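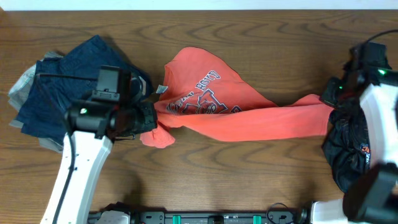

绘本朗读中，翻页处的停顿应当从哪一时刻开始计算？

从翻页前最后一个音节的能量衰减到背景噪声水平时开始，到翻页后第一个音节的起始点为止。纸张摩擦声落在这一区间内，不从时长中扣除。

# 绘本翻页断句类型与朗读停顿时长的关系

课程项目报告
作者：Peiyu Peng
指导教师：Karine Fehr

## 摘要

绘本的文字分布在一连串跨页上，翻页点是作者、绘者与编辑共同决定的断点。本项目考察断点的句法和语篇类型是否与朗读者在该处的停顿时长有关。材料为 Grulton 出版的中文绘本 17 种，由 7 名朗读者完成录音，得到有效录音 61 份。翻页点按文字与句子边界的关系分为 5 类，停顿时长在标注软件 Drorkix 中测量，并以同一份录音内的句间停顿做归一化。结果显示，悬置型翻页的归一化停顿最长，句中型最短；列举型的离散程度最高，主要差异来自朗读者之间。整句型的停顿略高于同录音的页内句间停顿，高出的部分在很大程度上可由翻页动作本身解释。本文同时报告标注不一致的主要来源，并讨论换行与翻页的相互影响。

关键词：绘本；翻页；朗读；停顿；语篇断点

## 背景与问题

绘本文字量小，断点所占的权重高于章节书。一部绘本的正文往往只有若干句，其中相当一部分句子会遇到翻页。编辑在排样阶段通常以“拍子”描述这一现象，但拍子没有统一的操作定义，不同的人对同一翻页点的判断可能相反。

已有的讨论多从图文关系出发，关注翻页前后的画面变化，例如视角转换、人物出入画、色调变化。这类分析能说明某个翻页点为何有效，但难以比较不同书之间的翻页点，因为画面因素很难拆成独立变量。本项目暂时搁置画面，只处理文字一侧，并选择停顿时长作为可测量的因变量。

选择停顿有两点考虑。其一，停顿在录音中边界清楚，测量误差可以估计。其二，亲子共读和图书馆故事时间都以朗读为主要形式，停顿直接影响听者接收文字的节奏。

研究问题如下：

1. 翻页断句类型与翻页处停顿时长是否存在系统关系？
2. 这种关系在不同朗读者之间是否稳定？
3. 翻页前最后一行的换行方式是否影响停顿？

第三个问题在立项时没有列入，是试标注之后补充的。

## 材料

### 书目

书目取自 Koston 图书馆儿童部的馆藏，限定为同一出版社的中文原创绘本，目的是减少开本、纸张和字体的差别。最终入选 17 种。筛选条件：

- 正文为连续叙事或有明确的时序结构；
- 正文不含拼音；
- 装订方式为精装锁线，打开后跨页能够基本展平；
- 没有翻翻页、拉页、洞洞页等机关；
- 馆藏副本完好，无缺页或涂写。

题材未做限制。入选书目中以四季、天气和动物为主的自然题材较多，家庭生活题材次之，另有少量以旅行为线索的作品。自然题材的文字短句多、声音词多，与家庭生活题材在句长上有可见的差别。句长没有作为控制变量，后文在局限部分说明。

扉页、版权页和后记不计入正文。若正文第一句出现在环衬之后的单页上，该单页与下一跨页之间的翻页点计入。

### 朗读者

7 名朗读者均为 Koston 图书馆故事时间的固定参与者，母语为普通话，均有面向学龄前儿童朗读的经验。朗读者事先知道项目与绘本朗读有关，不知道测量对象是停顿。录音结束后统一告知。

每名朗读者领取的书目不同，由随机表分配，并保证每本书至少有不止一人朗读。最初计划让每人读完全部书目，试录后放弃：连续朗读会引起语速下降，后半段的停顿普遍变长，且朗读者对重复的任务表现出明显的疲劳。

### 录音

录音在 Koston 图书馆的小会议室进行，时间固定在上午开馆前。话筒置于桌面支架上，与朗读者口部的距离在同一次录音中保持不变。朗读者在正式录音前先默读一遍，然后按“给一名坐在身边的儿童读书”的要求朗读，现场没有儿童。朗读者自己翻页。

出现下列情形的录音作废并重录：漏读整句；一次翻过多页；中途与他人交谈。重录后仍不合格的不再补录。有效录音共 61 份。

## 断句类型的划分

翻页点的分类只看文字，不看画面。分类依据是翻页前最后一句在句法上是否完整，以及在语篇上是否要求后续内容。类型定义见下表。

| 类型 | 句法状态 | 语篇状态 | 自拟例句（“／”为翻页点） |
|---|---|---|---|
| 整句型 | 完整 | 不要求后续 | 雨停了。／小路上都是蜗牛。 |
| 分句型 | 分句完整，句子未完 | 弱要求 | 雨停了，／蜗牛出来了。 |
| 句中型 | 成分未完 | 由句法强制 | 蜗牛爬上了／最高的那片叶子。 |
| 列举型 | 列举项之间 | 列举未结束 | 有的往东爬，／有的往西爬， |
| 悬置型 | 完整或带省略号 | 强要求 | 叶子后面是谁呢？／ |

例句为本报告自拟，仅用于说明定义，不取自书目。

划分时遇到的主要困难在分句型与列举型之间。两者在翻页前都可能以逗号结尾，差别在于后续内容是否与前项平行。本项目规定：翻页前后两项共享句首词或共享谓语结构的，归入列举型；只有语义平行而形式不平行的，归入分句型。这一规定偏向形式，会漏掉一部分语感上的列举，但可以提高不同标注者之间的一致性。

悬置型包括疑问句、以省略号结尾的句子，以及以“突然”“这时候”“可是”等词单独成句的情形。设问句若在同一页内已经得到回答，不归入悬置型，按整句型处理。

无字跨页单独处理。若翻页后的跨页没有文字，停顿会延伸到下一个有字跨页，时长与普通翻页没有可比性，因此从全部分析中剔除。翻页前无文字的情形同理。

## 标注与测量

### 标注流程

断句类型由作者独立标注一遍，间隔一段时间后打乱书目顺序再标注一遍。两遍不一致的翻页点列入待议表，由指导教师裁定。裁定时只提供翻页前后的文字，不提供停顿数据，以免类型判断受因变量影响。

不一致集中在以下情形：

- 对话跨页。引号在翻页前关闭，而“他说”出现在翻页后。最终按分句型处理。
- 拟声词单独成行。拟声词没有句法依附对象时，是否算完整句存在分歧。最终规定：带句号或叹号的算整句型，无标点的与其后的句子合并判断。
- 诗体文本。部分作品不使用句末标点，句界由换行承担。对这类作品先补出标点再分类，补标点的结果记录在附表的备注栏内。

### 停顿的测量

录音导入 Drorkix 后，先由软件的静音检测给出候选区间，再逐个人工校正边界。自动检测在翻页处不可靠，原因是纸张声常被识别为语音，一次停顿会被切成两段。校正时以频谱图为准：纸张声能量分布较宽，没有谐波结构，与汉语音节容易区分。清擦音开头的音节例外，“沙沙”“丝瓜”这类词的起点与纸张声尾部可能重叠，此时起点取第一个稳定的擦音段。

吸气声计入停顿。朗读者在翻页处发出的语气词，如果文本中没有，计入停顿并在备注中标出。少数朗读者有在翻页时加入“嗯”的习惯，它的功能更接近填充停顿。若加入的是有实义的话，例如对虚拟听者的提问，则该翻页点从这份录音中剔除。

### 归一化

朗读者的基础语速差别较大，直接比较毫秒值没有意义。本项目以同一份录音中全部页内句间停顿的中位数为基准，翻页停顿除以该基准，得到归一化停顿。使用中位数的理由是页内停顿的分布右偏，个别极长的停顿来自看图或整理书页。

页内句子过少的作品不能给出稳定基准。对这类录音，改用同一朗读者全部录音的页内停顿中位数，并在附表中加注。替换基准后，类型之间的排序没有变化。 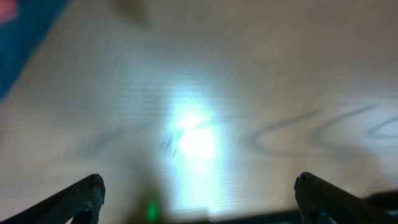
翻页后的跨页没有文字时，停顿数据如何处理？

该翻页点从全部分析中剔除，不做插补，也不与下一个有字跨页合并。附表中保留它的页序，类型一栏填“无字”，以便核对时能与原书逐页对应。

## 结果

### 总体排序

按归一化停顿的中位数从长到短排列：

| 次序 | 类型 | 离散程度 | 说明 |
|---|---|---|---|
| 第一 | 悬置型 | 中 | 疑问句与省略号之间无明显差别 |
| 第二 | 整句型 | 低 | 各朗读者接近 |
| 第三 | 列举型 | 高 | 朗读者间差异大 |
| 第四 | 分句型 | 中 | 与列举型有较多重叠 |
| 第五 | 句中型 | 低 | 下限受翻页动作限制 |

悬置型与整句型之间、分句型与句中型之间的间隔清楚。列举型和分句型的分布重叠较多，二者的先后次序不应视为可靠结论。

### 翻页动作的贡献

整句型的归一化停顿略大于基准，即翻页处的句间停顿比页内句间停顿长。这一差别有两种可能来源：翻页动作需要时间，或朗读者把翻页当作更高一级的边界。为区分二者，选取纸张声起止清楚的录音，单独测量纸张声时长。从翻页停顿中减去纸张声之后，整句型的剩余时长已低于页内基准。

这一结果不能直接解释为翻页不构成高级边界。朗读者在翻页过程中可以同时吸气和预看下一页，三件事在时间上重叠，简单相减会低估认知部分的时长。较稳妥的表述是：整句型翻页处的额外时长没有超出翻页动作所能解释的范围。

悬置型在减去纸张声后仍高于基准，说明其中有一部分停顿是朗读者主动保持的。在录音中可以听到，部分朗读者在纸张声结束之后仍有一段静音，随后才开始读下一页。其他类型很少出现这种形态。

### 句中型的提前翻页

句中型的停顿最短，并伴有一种特殊处理：朗读者在读完翻页前最后一个词之前就开始翻页，纸张声与语音重叠。由于停顿从语音结束处起算，重叠部分不计入，停顿相应变短。

提前翻页在默读之后的正式录音中容易出现，因为朗读者已经知道句子没有结束。若没有默读环节，提前翻页的比例可能下降，句中型的停顿会变长。本项目没有设置无默读的对照组，不能检验这一点。

有一名朗读者几乎不使用提前翻页，在句中型翻页处以拖长末字代替。拖长的音节属于语音，不计入停顿，但对听者而言同样延迟了后续内容。现有的测量方法无法反映这种策略，可以考虑在后续工作中加入末音节时长。

### 朗读者之间的差异

前述排序的首位和末位在每名朗读者的数据中都成立。中间三类的次序因人而异，其中列举型的变动最大。逐份复听后，列举型的处理可分成两种倾向。

一种倾向把列举当作连续的节奏，各项之间的间隔尽量相等，翻页处的停顿被压缩到接近页内逗号的水平。另一种倾向把每一项都当作独立画面，读完一项后留出看图的时间，停顿接近整句型。同一名朗读者在不同书中倾向基本一致，可见这更像个人习惯，与具体文本的关系较弱。

列举的最后一项之前出现例外。无论采用哪种倾向，多数朗读者在最后一项之前的翻页处都会延长停顿，尤其是当最后一项打破前面的句式时。按照本项目的定义，这样的翻页点仍归列举型，但其行为接近悬置型。若重新设计分类，可以考虑把列举末项单独列出。

### 换行的影响

试标注中发现，一些整句型翻页点的停顿明显短于同类，回看原书，这些页的最后一行只有一两个字。朗读者在读到短行时已能看见全页文字结束，手部动作提前，停顿随之缩短。

为检查这一现象，将翻页前的末行分为满行和短行，短行指长度不足该页最长行一半的行。在整句型中，短行之后的停顿短于满行之后的停顿；在悬置型中，两者没有可见差别。分句型的方向与整句型一致，但样本在两组之间分布不均，不做进一步推断。

短行的位置也可能有影响。文字排在跨页右下角时，视线与翻页的手距离较近；文字排在左页上方时，朗读者读完后有一次向右的视线移动。位置变量与作品的整体版式高度相关，在现有材料中不能与作品本身分离，因此只作记录，未进入分析。

## 讨论

结果在总体上支持断句类型与停顿之间存在系统关系，但能够稳定区分的只有两端。对编辑工作而言，可以直接使用的内容有限，整理如下。

悬置型翻页的效果不依赖标点形式。疑问句和省略号引起的停顿没有明显差别，因此在已有疑问句的页面末尾再加省略号，从朗读角度看没有收益。Karine Fehr 在审阅初稿时提出，省略号可能影响语调而非时长，例如使末字音高保持不降。本项目没有测量音高，这一可能性保留。

句中型翻页在朗读中会被提前翻页部分抵消。如果文字作者希望在句中制造延迟，仅靠翻页未必能实现，熟悉文本的朗读者倾向于把句子接上。首次朗读时的情况可能不同，而亲子共读中同一本书会被反复读，熟悉状态更接近常态。

列举型翻页的节奏主要掌握在朗读者手中。编辑若希望控制它，可以在版式上给出提示，例如各项文字固定在相同位置，或在末项处改变位置。这一建议来自复听时的观察，没有经过检验。

与最初的设想相比，换行的作用被低估了。立项时把换行视为排版细节，标注表中没有对应字段，后来补标时需要重新借阅全部书目。若类似项目再次进行，换行应当与断句类型同时标注。

## 局限

书目来自同一出版社，字体和版心设置接近，有利于控制变量，也限制了推广范围。Grulton 的绘本普遍采用横排，竖排绘本的翻页方向和视线路径不同，不应套用本文结果。

录音现场没有儿童。真实共读中，儿童的提问、指图和抢翻都会改变翻页处的时间结构。本文测得的是朗读者在无打断条件下的停顿，可作为基线，不代表共读中的实际停顿。

句长未受控制。自然题材作品句子较短，悬置型翻页也较多，类型与句长之间存在混淆。按题材分开查看时，悬置型仍居首位，但家庭生活题材中该类翻页点偏少，结果的稳定性较差。

画面被搁置也是一项实质性限制。翻页前的画面若信息密度高，朗读者可能停下来看图，这部分时间会计入停顿。归一化只能抵消朗读者和作品层面的差别，不能处理单个跨页的画面差别。

断句类型由作者一人标注，复标只能反映自身一致性。理想做法是由另一名标注者独立完成全部材料。

## 后续工作

下一阶段拟在 Dai 小组已有的共读录像转写规范上增加翻页层，把停顿、末音节时长和提前翻页放在同一时间轴上处理。Drorkix 支持多层标注，但各层之间的对齐需要手工导出再合并，目前没有稳定的脚本。

另一个方向是比较同一文本的两种断页。可以取一部未出版的短文本，分别制作以整句型为主和以悬置型为主的两个样书，画面保持一致，由同一批朗读者在间隔一段时间后分别朗读。这样可以消除作品之间的差别，代价是样书制作需要绘者配合。

## 附录：附表字段说明

附表以每个翻页点为一行，字段如下。

- 书号：馆藏内部编号，不含书名。
- 页序：正文翻页点的顺序号，含无字跨页。
- 类型：断句类型，无字跨页填“无字”。
- 复标：第二遍标注结果，与第一遍相同则留空。
- 裁定：经待议表处理的翻页点填最终类型。
- 末行：满行或短行。
- 朗读者：匿名代号。
- 停顿：校正后的原始时长，单位为毫秒。
- 基准：归一化所用中位数，使用替代基准的加星号。
- 重叠：纸张声与语音是否重叠。
- 备注：补标点、语气词、剔除原因等。

原始录音不随报告提交，存放在课程服务器的受限目录中，查阅需征得朗读者同意。附表中“停顿”为空的行均已在备注中写明剔除原因；“重叠”一栏为空表示频谱上无法判断，不等同于无重叠。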